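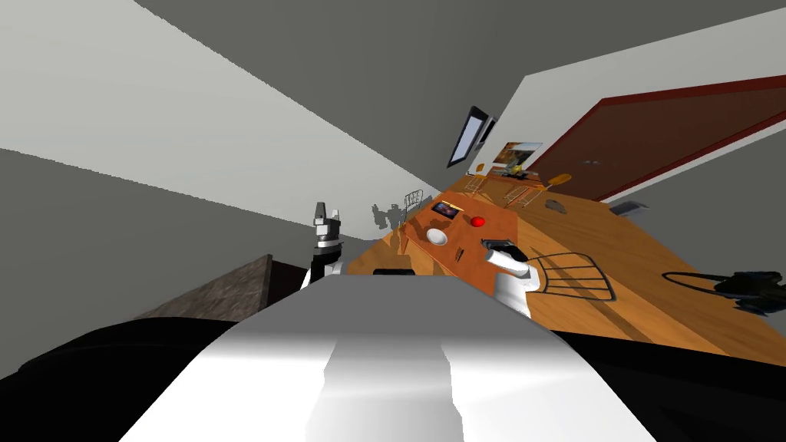

Robots at the kitchen table: what I've learned from the mishaps

When I started this page it was all stain removal and squeaky hinges, and the old tips are still there if you scroll back far enough. But more and more of the letters I get are from folks who tinker with a helper robot, at home or on the computer, and want to know why it keeps knocking the plates around. I've been at it long enough to have made most of the mistakes myself, so pour yourself a coffee and I'll tell you what went wrong for me and what I do now.

I do nearly all my table-clearing practice in simulation first. A two-armed robot, a wooden table, a plate, a ball, a few other odds and ends, some chairs standing about the room. It costs nothing to break a plate in there, and believe me I have broken plenty.

The gripper that came down too low

My worst fault last winter was a right arm that would sail in toward the table and catch the edge of it with its fingertips. Sometimes it stopped with a fault message, and sometimes (this was worse) it just kept pushing, and the whole robot would lean. I blamed the arm for weeks. I swapped settings, I slowed it down, I wrote a grumpy email to Anderson Rezende, who runs the Caldeira repair bench and has more patience than I do. He wrote back one line: "Did you measure the table, or did you measure the table you used to have?"

Well. I had typed in the height of my old table. So, first tip: measure the top of the table from the floor at all four corners and use the highest number. Floors slope, legs get shimmed, and a tabletop that looks flat often isn't. Then set your approach height 50 millimeters above that and leave it there until you've had 100 clean passes in a row. I know it's tempting to creep lower after a dozen good ones. Please don't.

When the horizon tips over

If your view of the room comes up badly tilted, with the floor running uphill, stop and sort that out before you ask for a single grasp. A crooked view can be perfectly harmless if the software knows the angle the camera is sitting at. If it doesn't, the arm will reach for where it thinks the ball is and meet the plate, or the table, or you. I print a square grid on plain paper, tape it to the tabletop, and have the robot point at each of the corners in turn. Wherever it misses by more than the width of my thumbnail I go back and calibrate again. It takes a quarter of an hour, and I grumble every time, and it's always worth doing.

Balls roll

A small ball is a wonderful practice object and a perfect nuisance. A finger grazes it, off it goes, and the arm goes chasing after it across everything else you've laid out. Set a boundary a hand's width inside the table edge and tell the arm to give up once the ball passes it. In the real kitchen I put a folded dish towel along the far side as a bumper. Round plates are easier to pick up at the rim, with one finger over and one under, and you want to start with plastic ones. I use the Skondwood picnic plates, which have been dropped more times than I'd like to say and still go in the dishwasher.

Chairs are part of the job

People check the tabletop and forget the furniture. Mesh and wire chairs gave me the most trouble of all, as the sensors I had looked straight through the gaps and the planner took the chair for open air. An elbow swung into one at full speed and bent a cable clip (Rimik sells replacements in packs of 4, and I've gone through a pack). These days I mark every chair as a solid box, a little bigger than it really is, and do the same for anything left on the floor. If a chair gets moved, I mark it again.

The stop button

Keep it where you can reach it without leaning over an arm. Mine was screwed under the tabletop at first – very tidy, and quite useless the one time I wanted it, with a gripper between me and it. Now it hangs by the doorway. Test it before every session, with the arms moving slowly, and also check what happens afterward. Some arms hold still when power is cut, and some sag. Mine sagged, right onto the butter dish.

Last thing, write your faults down. I have an Imholm notebook with 132 entries in it, most of them silly, and I look something up in there nearly every week. Date, what the arm was doing, what it hit, what I changed. In December I'll post my notes on cable ties and worn finger pads, so if you have a question on either one, send it along before then.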